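Paper cell, bench diary
December 2025 - Philomena Opoku 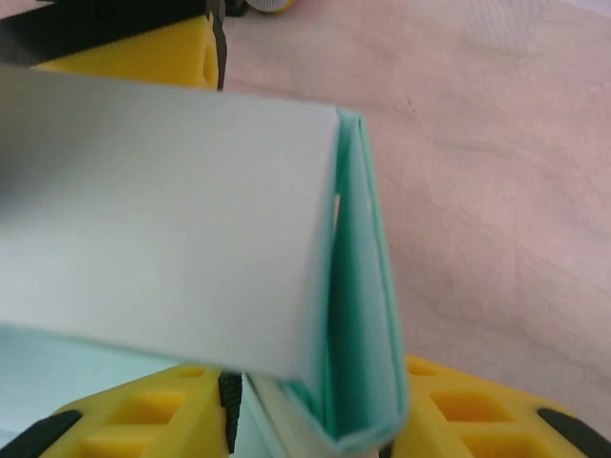 Changed the finger pads on the Skotus cell again today, and I still don't believe the pads are the problem. Plandum's service note says to swap the grip strips every 2000 cycles. I had a little over 600 on these when the folds started drifting. So either the note is wrong or something else is. I put in the new set, squared the fingers by eye, then with the gauge, and ran a folded sheet, the one that is pale outside and mint green inside. It stood up between the two yellow fingers with the black ridged strip pressing near the base of the fold, and the crease looked crisp enough. Fine. It looked crisp in April too, the last time we were told this was cured.

Ghiță thinks the left finger closes a hair early. I think he may be right, but the log only shows a commanded position and I don't trust it. Checked both mounting screws - one took up to a quarter turn, which I didn't like. Marked it with paint pen.

Flastmont want to sell us a calibration visit. I said no for now. Will run the old pads on the tightened mount tomorrow, and if the drift stays away I'd like my money back for the strips.

Last updated: after second shift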